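Still at the bench, quarter past eight in the evening, and my tea has gone cold twice. I meant to write every night this month and managed about one in four, so this is catching up as much as anything.

The hand-held gripper came back from Steselum with a note from Žofie: left finger feels notchy, please look. She's not wrong. If you squeeze the trigger slowly there's a little catch halfway, and then it's fine, and then on the way back it catches again. Silvan swore it was the pads. Silvan always swears it's the pads (to be fair, last March it was!).

So I started with the pads to keep him happy. Backed the screws out, wiped the old thread glue off, cleaned both faces with spirit and put them back on. They're scuffed but there's plenty of life left in them, and I'm not opening a new packet when Auer take six weeks to send the next one. Catch still there, of course.

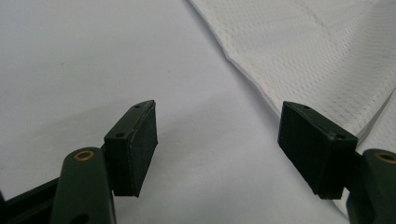
Then the pivots, which is where I should have gone first. I worked a drop of the thin oil into the bushings and moved each arm by hand with the trigger link off. Right one lovely, swings like a gate. Left one gritty. I took the pin out and there was fluff wound round it – white fluff, tight as thread, from all the cloth folding they've been doing over there. Tweezers, a pipe cleaner, more spirit, and a good ten minutes of swearing under the lamp.

The counter said 1406 closes when it came in. I did 162 more this evening on a bit of cloth, open and shut, open and shut, with the radio on, and didn't feel the catch once. My thumb feels it though.

Wrote it all up in the Broser book, page 236, and put a line in for Žofie about blowing the pivots out when they finish for the day. Whether she'll get them to do it is another matter. I still have to find the small torque driver, which I think Silvan has taken home again, so the pad screws are only nipped up for now. Must ring him before breakfast. And buy milk.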